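Recoger la mesa, tarea abierta. Entrevista con Ineke Van der Linden

08/12/2024

Ineke Van der Linden dirige el área de manipulación de Ornham, donde desde febrero se trabaja en una sola tarea doméstica: retirar los restos de una comida y colocar la vajilla en un escurridor. La conversación tuvo lugar junto al banco de pruebas, con Silvan Marti, responsable de control, presente en la segunda mitad. 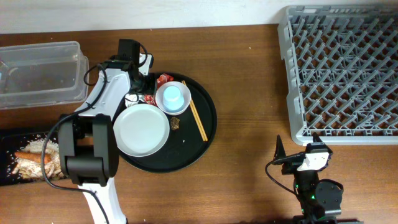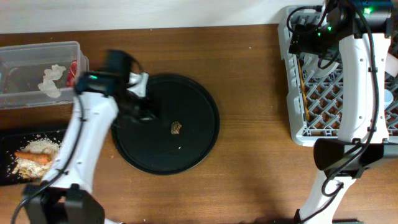
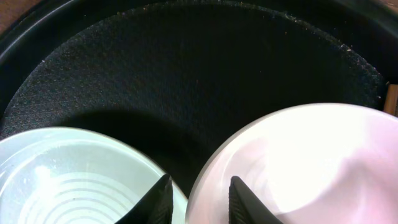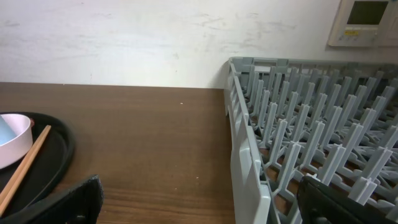 Van der Linden rechaza la pregunta de si un robot «sabe» recoger una mesa. «La formulación no sirve para medir. Nosotros descomponemos la tarea en 13 subtareas y cada una tiene su criterio de éxito. Llevar un cuenco al escurridor es una. Dejarlo apoyado de forma estable es otra. Se puede cumplir la primera y fallar la segunda».

El protocolo interno, al que llaman Bisunura, exige 50 repeticiones por subtarea con la disposición de los objetos alterada entre una y otra. Una intervención humana invalida la repetición completa. Según explica, ese criterio hunde las cifras respecto a las que suelen circular en las demostraciones, y no piensa cambiarlo. «Si alguien tiene que acercarse a enderezar un plato, el tiempo de esa persona ya se ha gastado».

Sobre los objetos, establece una jerarquía de dificultad que no coincide con la intuición. Los platos y cuencos rígidos son lo más tratable: geometría conocida, borde accesible, masa predecible. Los palillos plantean un problema de altura, pues al tenderse sobre una superficie dejan muy poco margen a los dedos de la pinza. Los envoltorios arrugados cambian de forma al cerrarse el agarre. En último lugar sitúa el arroz. «Un grano suelto no se agarra, se barre o se vuelca, y eso ya es otra herramienta o otra estrategia. Para el usuario forma parte de la misma tarea. Para nosotros es un proyecto aparte».

Marti añade que el escurridor ha dado más trabajo que la recogida. Las púas obligan a orientar el plato con poca tolerancia y el contacto se produce en una zona que la propia mano tapa a las cámaras. «La cámara de muñeca ve bien la aproximación. En los últimos 2 centímetros dependemos de la corriente de los motores para estimar si hay contacto. Funciona con vajilla pesada. Con un vaso ligero la señal se confunde con el rozamiento de la articulación».

¿Por qué dos brazos? Marti responde que uno bastaría para casi todas las subtareas, a costa de tiempo. El segundo permite separar piezas apiladas o encajadas entre sí, como un vaso dentro de un cuenco, y sujetar una bandeja mientras se retira lo que hay encima. La coordinación tiene su precio: los espacios de trabajo se solapan y el planificador detiene uno de los brazos cuando la distancia prevista baja del umbral.

La comparación con la línea de Wuyts, empresa de restauración colectiva con la que Ornham mantiene un acuerdo de ensayo, resulta poco favorable al hogar. Allí las bandejas llegan siempre con la misma orientación y la vajilla es de 3 modelos. Digby Tamihana, jefe de planta, comunicó al equipo que aceptaría una máquina más lenta que un operario si mantuviera el ritmo durante el turno entero. «Es un requisito claro y se puede diseñar para él», dice Van der Linden. «En una casa nadie nos da un requisito así. Nos piden que quede recogido».

Preguntada por los plazos, distingue dos casos. Para la clasificación de vajilla en cocina industrial considera razonable una instalación supervisada, con una persona a cargo de varias estaciones. Para la cocina doméstica no ofrece fecha. Menciona la limpieza del propio robot, un punto que aún no figura en el protocolo: las fundas de los dedos se engrasan, el coeficiente de rozamiento cae y las fuerzas de agarre calibradas dejan de ser válidas. Jeanine Bakker, del mismo equipo, prepara una batería de ensayos con superficies contaminadas, con pinzas suministradas por Merkell.

La siguiente revisión del protocolo incluirá también los restos de comida como subtarea puntuable. Van der Linden prevé que la tasa global baje cuando se incorporen. «Bajará, y la publicaremos junto a la anterior, con las dos tablas completas».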